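## 3. How families learn of a student's placement

Our second set of interviews, carried out in the weeks after the May announcements, dealt with the moment when a school student is offered a place on a science program far from home, and with what the household does next.
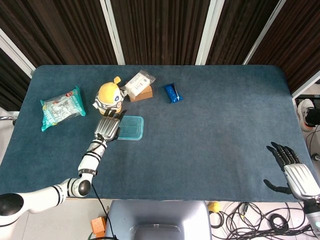

*Figure 2. Tabletop with household items on a dark blue mat, between two robotic arms.*

Kári Brøndum told us that the letter from Laxdal lay on the kitchen shelf until suppertime, as it was written in the sort of English that made everyone at home suspect a bill. We heard versions of this story again and again, and we confess we grew rather fond of them (one grandmother had put the letter away so safely that it took the whole family an evening to find it!).

Of the 588 households that returned our form, many had first heard the news from a neighbor or from the local paper, and only later from the program itself. This matters more than it might seem. Newspaper reports tended to describe a short summer placement as a job, and parents then had the awkward task of correcting well-wishers at the door. Jytte Steinarsdóttir, whose daughter spent 3 weeks at Tistley, said she gave up after a while and simply thanked people.

We then went back to 20 families for longer conversations, usually around the dinner table, and asked them to tell the story in their own order. Fathers working abroad came up often, and so did the phone calls made to them at odd hours. Two families had kept every clipping, and they were kind enough to let us copy the pages, including the one in which the student's name was spelled differently in the headline and the text. The wording of these reports is taken up in Section 4.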